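How to clean up the kitchen table after a family meal

When there are many people at the table, the trash comes all at the same time: paper buckets, snack wrappers, napkins, bones, cups. In our apartment in Nolside the kitchen is narrow and we have only one trash bin, so over the years I made an order of work for myself. It takes less than half an hour and the bin does not overflow in the middle.

What you need

A round bin of medium size, some thin plastic bags with handles, one damp cloth and one dry cloth. If your table has a fabric cloth on it, take also a soft brush for crumbs. I use bags from the Riltau shop on our street. They are sold 60 in a roll and they are not strong, but for dry trash they are enough.

Step 1. Bring the bin to the table

Most people carry the trash to the bin. I do it the other way. Put the bin directly beside the edge of the table, on the side where you are standing. Now you can move things over the edge and nothing falls on the floor between.

Step 2. Take away the food first

Everything that can still be eaten goes in closed boxes and in the refrigerator. Please do this before you touch the trash. Once I threw away half of a good chicken together with the paper, and I was sorry for it the whole evening.

Step 3. Wet things in a small bag

Bones, fruit peel, tea leaves and napkins with sauce go in a small plastic bag. Press the air out slowly and make a knot with the two handles. Do not fill the bag more than half, or there is nothing left to tie. If the bag feels thin, put it in a second one.

Step 4. Wrappers

Candy and cookie wrappers are light, but they take a lot of space because they open again after you crush them. Fold the big ones 2 times and put them inside each other. Put them in the bin early, so the heavier things come on top and keep them down.

Step 5. Paper buckets and big boxes

A bucket for fried chicken or popcorn is mostly air. Before you throw it away, turn it with the open side down over the bin and tap the bottom, so that crumbs and small bones fall out. Then you have a choice:

– If the bin has a lot of room, drop the bucket in as it is.
– If the bin is almost full, press the wall flat with your hands and fold it in the middle.
– If the bucket is clean inside, keep it and use it as a second container for dry trash.

Check what your town wants with such paper. In our building, paper with grease goes to the general trash, but in Varkent, where my sister lives, it must be separated.

Step 6. The tablecloth

When the table is free, brush the crumbs toward the bin with short movements. For a stain, put the damp cloth on it and wait a little, then press with the dry one. Do not rub on a printed pattern, the color can become pale with time. I wash my own cloth at 37 degrees and hang it up immediately. 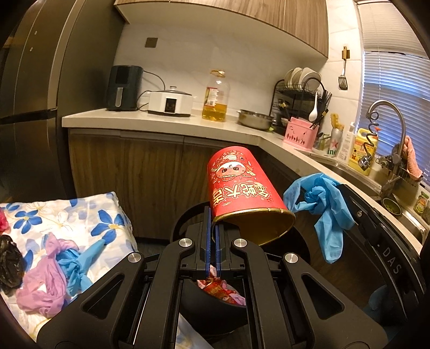 After this I tie the large bag and take it downstairs the same evening, also when it is late. In July it is especially important, the smell comes very fast. Then wipe the inside of the bin, let it dry with the lid off if it has one, and put in a new bag.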